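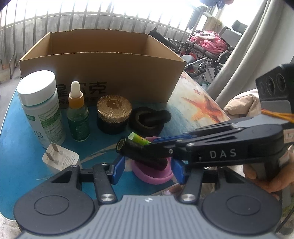 Bathroom Shelf Clear-Out, July

Lemlem Tesfamariam and I share an apartment on the top floor of the Koneck building, and the bathroom there has one shelf and a narrow cabinet under the sink. By summer both were full. We gave ourselves one evening to take everything out and decide what stays. This page is for the small things. The towels and the cleaning supplies are on the next page.

The box
Plain brown cardboard with large dark Chinese characters on the front. The rim is a little torn at the back, but the box is still good for storage and goes on the closet floor.

White bottle
The tallest thing we kept. It has a wide screw lid and a green band on the side. It goes under the sink, on the left.

Dropper bottle
White rubber bulb, orange-gold collar, dark green below. Small enough to get lost, so it now has a spot at the front of the shelf.

Jar with the gold lid
Dark and squat, with a diamond pattern on the lid. Lemlem wants this one out where she can see it.

Black bowl and pestle
It lived in the bathroom for most of a year — neither of us remembers why. Moved to the kitchen, next to the salt.

Pink dish
Round, with a thick rim. It stays by the sink for rings and hair ties.

Black tube and green cylinder
Both go in the cabinet door rack, standing up. The green one has yellow markings and is easy to find.

Power adapter
White, two flat prongs, very small gray print. Moved to the desk drawer with the other chargers.

We finished at 9:30 p.m. The cabinet door closes again. Garba Igwe is taking the spare shelf bracket, and the old bath mat is still waiting for someone to want it.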